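Sarlow Gallery: questions about showing and withdrawing work

Who decides what goes into an exhibition?
The curator of that exhibition. For the current program this is Mudassar Janjua. Artists are sent the final list of works before the labels are printed.

Can I withdraw a work once the show has opened?
Yes, if you own it. Write to the gallery and name the work. We take it down within four working days. If the work is on loan from a collector, the request has to come from the collector, and we will pass your letter on.

What if a visitor complains about my work?
Complaints are logged and answered by Mohcine Shehata. We don't remove a work on the strength of a complaint alone. You will be told what was said and asked if you want to reply.

Do you put up content warnings?
Sometimes, at the entrance to the room. The wording is shown to the artist first.

Is my work insured?
Works are covered from the time we sign for them until you collect them. Anything valued under $200 is covered at the value on your form, with no appraisal needed.

How large can a work be?
Wall pieces can be up to 16 kg without special fixings. Heavier pieces need to be discussed with us before delivery. The Zullden room has the higher ceiling.

Can I show small objects or ceramics? 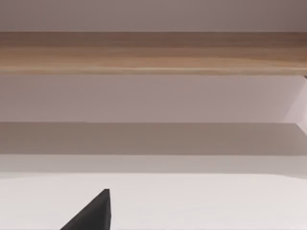 Small objects are accepted for group shows and must be able to stand by themselves. Tell us on the form if a piece has a fragile base. Colour is worth considering too, as a pale glaze will stand out less against a muted mauve-grey wall than a dark one, and light brown wood grain can compete with fine surface patterns.

Is there a fee?
The hanging fee is $40 for each artist. Students don't pay.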